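Against the Single Inbox

For most of my working life I have been told that the way to manage small paperwork is to send all of it to one place. One tray, one folder, one address. The advice has been repeated so often that it passes for a law of nature. I think it is wrong for most offices with fewer than thirty people, and the reasons have to do with how sorting costs are distributed over time.

Start with what a filing system is for. It exists so that a document can be found again at a cost lower than the cost of doing without it. Everything else, including neatness, is secondary. A system in which papers look orderly but take six minutes each to retrieve is a worse system than a heap from which the right sheet can be pulled in one minute, provided the heap does not grow.

The total cost of a document has three parts: the cost of putting it away, the cost of finding it, and the cost of not finding it. A single inbox pushes the first part close to zero. The document goes in the tray and the person walks away. But the cost has only been moved. Somebody must later pick up the document, read enough of it to understand what it is, and decide where it belongs. That second reading is the expensive step, and the first handler had already done it. When an invoice arrives and is opened, the person opening it knows it is an invoice. Ten days later, lying face down between a warranty card and a parking notice, it has to be identified again from scratch.

I once kept records on this at Danladi, a parts distributor where I ran the back office for several years. We logged 3477 paper documents over one fiscal period. The log was dull work and I would not repeat it, but it gave me a figure I have used since. Of those documents, 157 were handled four or more times before reaching a final location. Nearly all of the 157 had entered through the common tray. Documents that went straight to a category at the moment of opening were seldom touched more than twice.

The usual objection is that people will not sort at the point of entry. They are busy, they do not know the categories, and they will guess. This is true when there are too many categories. The scheme we inherited had 41 of them, color coded, with a laminated key. People guessed, and they guessed badly, because a key with 41 lines is a reference work and people opening mail do not consult reference works.

We cut the scheme to 5. Bills to pay, money coming in, people, property, everything else. The last one matters more than it looks. A scheme without a place for leftovers forces false precision, and a document filed under the wrong specific heading is harder to find than one filed under an honest general heading. If "everything else" grows past an inch thick, there is a missing category and you should add it. If it stays thin, leave it alone.

Kevser Kahraman, who had the purchasing desk, argued for splitting bills into those under dispute and those not. I resisted this for a year on the grounds that a dispute is a condition of a document and not a type of document, and conditions change. She was right in practice and I was right in theory, and the office ran on practice. Disputed bills were retrieved far more often than the others. Retrieval frequency is a sound basis for a category even when logic says the category should not exist. We added the split and put it at the front.

That brings up the matter of order. Alphabetical order is a good default for large collections used by strangers. A library should be alphabetical or numerical because its users cannot be expected to share a mental map. A small office is in a different position. The same few people open the same few drawers every day, and they learn locations the way they learn where the light switch is. For them the best order is by frequency of use, nearest first, with no regard for the alphabet. Reordering by alphabet later, to make the drawers look more professional, destroys the learned map and buys nothing. I have seen it done at Furnach after a change of management, and retrieval requests to the one person with a good memory went up at once.

Software does not remove any of this. Full-text search lowers the cost of finding a document whose words you remember. It does very little for a document whose words you do not remember, or whose scan is poor, or which uses the vendor's name for a thing where you use your own. At Bika, a client of mine, the shared drive had a top-level folder named "To sort" with subfolders by year. It was the single inbox again, with better storage and no limit on depth. A paper tray at least overflows and embarrasses its owner. A folder never does. The staff there could search it, and did, and commonly got back a list of eleven files called "scan" followed by a number.

Digital systems need the same treatment as paper: few categories, a decision at the moment of entry, and one general folder that is looked at on a schedule. File names should carry the date first, then the other party, then the subject, in that order. Names built this way sort usefully even when the folders are wrong, and that kind of redundancy is cheap.

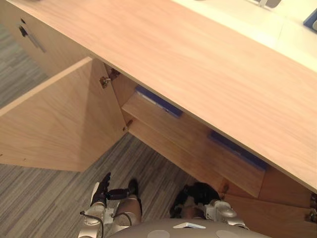 Furniture gets less attention in these discussions than software, and I think it has more effect. The distance between the place where a document is opened and the place where it is stored is a direct input to the cost of putting it away, and past an arm's length the cost rises steeply. A cabinet across the room will produce a pile on the desk no matter what the policy says. A drawer set directly under the desktop, with a plain bar handle that a hand can catch without much looking, will be used. I would spend money there before spending it on labels. The drawer should hold current matter only, meaning the last 2 months, and be emptied backward into deeper storage when the month turns. A lock is worth having for the personnel category and a nuisance on everything else.

There is a case where the single inbox does work, and it should be stated fairly. If one trained person does all the sorting, does it daily, and has no other duties that can crowd it out, then central intake is efficient. The second reading is fast because the reader is practiced, and consistency is high because there is one judge. Large firms have mail rooms for this reason. Nerkero had such a person when I consulted there, and I recommended no changes to the intake at all. The trouble comes when a small office copies the tray without the person. What it has then is the front half of a mail room.

Retention deserves a separate essay, but one point belongs with this one. The decision on how long to keep a document should be made when it is filed, by category, and written on the divider. Made later, it requires a third reading. Most offices never get to the third reading and keep everything, and the storage cost is small enough per sheet that the habit is hard to argue against on money. The better argument is noise. Each dead document in a drawer adds a little to the time needed to find a live one, and the dead ones eventually outnumber the live. At Danladi we did the first purge in August, when the phones were slow, and the drawer for property went from full to a third full in one afternoon.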